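Diary, November 16, 2023
Alignment, again
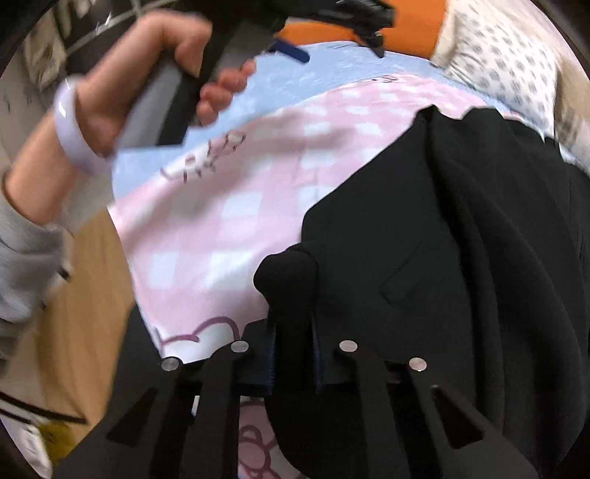 5 min read

Spent most of the day on the time offset between the gripper camera and the pose track. I had been putting it off because the replay looked fine on slow clips. It does not look fine on fast ones. When the hand moves quickly the replayed gripper trails the image, and on the fabric clips that is enough to put the fingers on the wrong side of a fold.

The clip I used for debugging is from the bag and clothes set. Left hand on a strap handle, gripper closed on what looks like a strip of navy fabric, pink and blue checked cloth bunched up behind it, black jacket on the right. I picked it for two reasons. The hand and sleeve are smeared with motion while the gripper stays sharp, which makes a good test for the hand mask. And the checks give the feature tracker plenty to hold on to, which turned out to be a problem later in the day.

Morning. Rewrote the offset search in Lollau. The old version tried a fixed list of shifts and kept the best one. The new one takes angular speed from the image side and angular speed from the IMU side, resamples both to the same clock, and cross-correlates. Then a parabola fit on the top three points to get below one sample. It is 53 lines with comments. The old one was longer and worse.

First run gave an offset of 16 ms on this clip. Ran it on the rest of the batch and most agreed to within a couple of ms, but 7 clips came back with nonsense, one of them almost a full second. Looked at the correlation curves for those and they were nearly flat. There is hardly any rotation in them, so there is nothing to line up. I added a check on peak height against the median. If it fails, the clip takes the session value and gets a flag in the log. I should have done that from the start – I wrote the same check for Veviro in July and then forgot it existed.

Kedir Gudeta came by before lunch to ask if the flagged clips could still go into training. I said yes if the offset is constant across a session, and he asked how I knew it was constant. I didn't. So I fitted the offset separately on the first and second half of the longer clips. It moves by less than a millisecond. Wrote that down in the Tesfamariam notes with the plots so I don't have to do it twice.

Lunch was leftover lentils. Rain all afternoon.

Afternoon went to the tracker. With the offset right, the reprojection error dropped on everything rigid but hardly changed on the cloth clips. Took me too long to see why. The tracker was treating the checked cloth as part of the static world. It has strong corners and the checks repeat, so it gets lots of points, and then it votes on camera motion using points that move whenever somebody pulls on the fabric. RANSAC doesn't save us when the cloth fills most of the view, because the cloth is the majority.

Things I tried, in order:

Raising the inlier threshold. Made it worse.

Capping the number of features per grid cell. Helped a little. The cloth still won, just by less.

Using the gyro to predict the rotation and throwing out any point that disagrees with the prediction before RANSAC sees it. This worked, and it only works now because the offset is correct. Last week I tried the same idea and gave up on it. With the clocks 16 ms apart the gyro was rejecting good points during fast turns, and I blamed the gyro.

Masking the hand and the gripper fingers as well. The gripper mask is fixed in the image apart from the opening, so it's cheap. One thing to fix there: the outer fingers have triangular cutouts, and the mask fills them in. I left the fill on. The little bit of background you get through those holes isn't worth the trouble at the moment.

The hand mask is less good. On the debug clip it gets the fingers and most of the sleeve but drops the wristband, a thick pale lavender ring, and so there is a gap between hand and forearm with features sitting in it. I can dilate the mask, but then it eats the strap, and the strap is something the policy ought to see. For tracking only I think a dilated mask is fine. We just need to keep two masks and not mix them up. Named them track_mask and obs_mask. Kedir wanted shorter names. They stay.

There is still the lens model. Near the edges everything bends a lot and the points out there have larger residuals even on static clips. I suspect the last distortion term is badly fitted, since the calibration board hardly ever got into the corners. I will redo the calibration with the board held close and off center. Prokuson are asking for the calibration files anyway, and I would like to send them the new ones and not have to send a correction after.

Started the full reprocess at 15 minutes past five. It was still going when I left. Memory looked stable, which is better than last time, when it crept up until the machine killed it. I found that one too, by the way – the image cache was keyed on a path that included the run number, so it never got a hit and never let go of anything.

For tomorrow:
check the log for flagged clips and see if they all come from the same few sessions
calibration board, corners
replay the debug clip with the new poses and look at the moment the gripper is on the navy fabric
move the peak check into the shared code so Veviro uses the same one
reply to Prokuson

Did not get to the planner ticket. It has been open long enough that I no longer remember what I meant by the title.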